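Contents | Installation | Calibration | Planning | Teleoperation | Troubleshooting | Index

6.3 Setting up a two-arm bin transfer in Fleury Planner

Complete section 6.2 (hand-eye calibration) for both arms before you start. The steps assume that each arm has its own controller and that both controllers take their time from the planning computer.

1. Open the Cell tab and load the cell file. Check that both arms appear in the 3D view in the same pose as the real ones. If one of them is mirrored, its base frame has been entered with the wrong sign on Y.

2. Select Add Region and draw the work area. If you have taped a grid on the table, enter the tape crossings as reference points. Four are enough, provided they are not in a line.

3. Add each bin as an Open Container. Enter the inside dimensions and set the direction of the low lip. The planner uses the lip as the preferred way in and out, so a bin turned the wrong way in the software will give long, awkward paths.

NOTE: Bins do not have to sit square to the grid. Press Refit after moving one and the outline will be matched to the camera view again. Refit needs a clear view of the rim, so move the grippers away first.

4. Under Perception, choose the part model. For small cylinders, use Capsule and leave Texture off. Place a plain liner in the target bin if the parts are dark.

5. Set the point cloud limit to 2,000 points per part. Higher values slow the pose update and make little difference to parts of this size.

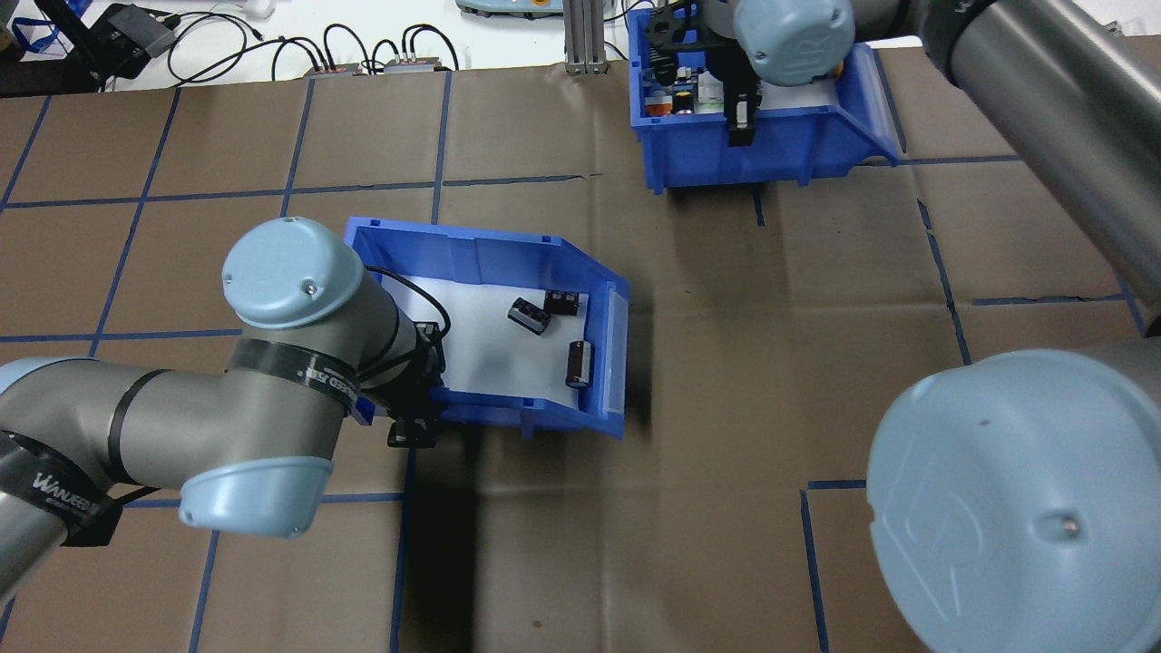
6. Under Planning, set Minimum Arm Separation to 60 mm. This is measured between the outer surfaces of the two arms, including any cables and straps you have added to the model. Cables left out of the model are ignored.

7. Set Planning Timeout to 600 ms. If no path is found in that time, the arm holds its position and the other arm carries on.

8. Set Rim Clearance to 18 mm for both grippers. The value applies to the fingers only.

CAUTION: Do not set Rim Clearance to zero to reach parts lying against a wall. Use Wall Approach (section 6.5), which tilts the wrist before going down.

9. Press Dry Run. Both arms move at reduced speed with the grippers open. Keep a hand near the stop button.

10. If the dry run finishes without a warning, save the cell under a new name. The installed Bekwood cell file is overwritten at each update.

Known issue: in the January release, the separation check is skipped for the first move after a controller restart. Send both arms to Home, one at a time, before pressing Run.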